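Search this site Go

Session 3 notes: showing the arm what you want

Right, last time we got everybody's leader arm talking to its follower, and I promised we'd get on to the fun bit. So this week you're recording demonstrations!

There are two ways of doing it. You can take hold of the arm itself and move it by hand with the motors slack (lovely for learning how the joints feel, rotten if you're small or the arm is heavy), or you can sit at the Tridico controller and steer it from your chair. I'd like you to try both before you pick one. Hsin-yi Kong swears by hand guiding and I'm firmly in the remote camp, so ask us separately and you'll hear two very different lectures.

Our task is the sweeping one: brush, dustpan, a little heap of brown bits, and a wire rack standing on the white table. Before you touch the controller, look at what the arm gets to see. The wrist view is very close and very narrow, and the fixed view takes in most of the table. 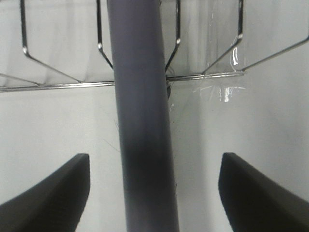 Wrist views first, then the fixed one:
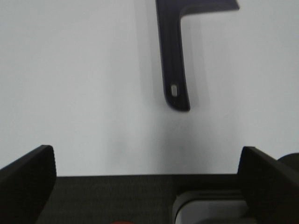
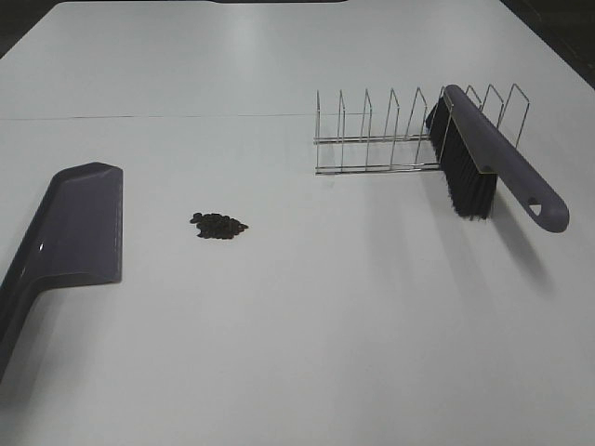 Now, pace. Nearly everyone goes too fast on the first go and then freezes halfway while they think. The recording keeps all of that, dithering included, and the policy will happily copy your dithering. Practise the whole move a few times with recording off – it feels silly, do it anyway – and then go in one steady run.

Please vary your starting positions too. Shift the brush a bit, turn the pan, spread the heap wider. Last year's Cekanel group recorded 101 runs with everything in exactly the same spot, and their arm was completely lost once Bohdan Kovalchuk nudged the pan over by a thumb's width. Poor things!

If you fluff a grasp, keep going and recover if you can. I like those runs – a tidy recovery is worth having. If the arm knocks something on to the floor, stop, mark the run as spoilt and start again.

For the write-up I need 9 good runs per pair and a short paragraph on which method you used and where it annoyed you. No more than 700 words, please. Save the files in the Harasym folder under your pair name, and leave the spoilt runs in there as well, we'll want them when we get to filtering.

Reading before next time: the Brimesov handout, first half only. The second half is mostly calibration and I'll go through it with you at the bench.

Questions about these notes: ask Bohdan or me in the lab | Back to top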